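Section 4: Loading up and setting up around the sink

Okay, so you've got your Drullex dishwasher wired in and leveled (if not, flip back to Section 2, I'll wait). Now for the part I like best, which is getting the sink, the counter and the racks working together. I'm Violeta, I put these guides together for Bickerstaff kitchens, and I've got this same layout at home, so I've made most of the mistakes already!

Before you start

Clear a good stretch of counter next to the sink. You'll want it for plates on their way to the racks. I'm fussy about covered hands and fingertips near a glossy white top, so give them a wipe first. Grit is what leaves those fine scratches you only notice when the light's on.

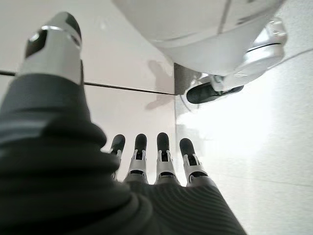 Fig. 4-1. Ribbed knit covering, metal thumb tip and black fingertips.

Caution: keep knit fabric away from the rack wires. It can snag on a tine, and a snagged tine can bend.

Loading, step by step

1. Lower the door all the way until it rests on its own. Don't lean on it, and please don't let the kids sit on it.

2. Pull the lower rack out first. Plates go between the tines, dirty sides facing the middle.

3. Scrape plates over the sink. A quick scrape is plenty, and you can skip the long rinse (my sister-in-law and I still argue over this one).

4. A slatted rack in the sink is handy for anything you're washing by hand. Lift it out now and then and clean under it, because crumbs love it down there.

5. Load the upper rack with cups and bowls tipped at an angle, then give the spray arm a spin by hand. If it hits a spoon handle, move the spoon.

Note: if your counter came with the Tenley gloss finish, dry up puddles near the front edge before you close the door. Drips run down onto the control strip and it gets cranky.

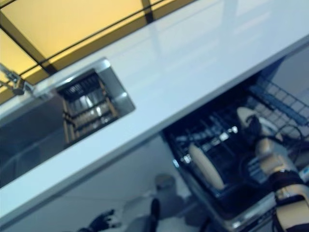 Picking a cycle

Everyday is cycle 2 and it runs 61 minutes. I use it for nearly everything. Save the heavy cycle for baked-on pans, and leave the door shut until the light goes off.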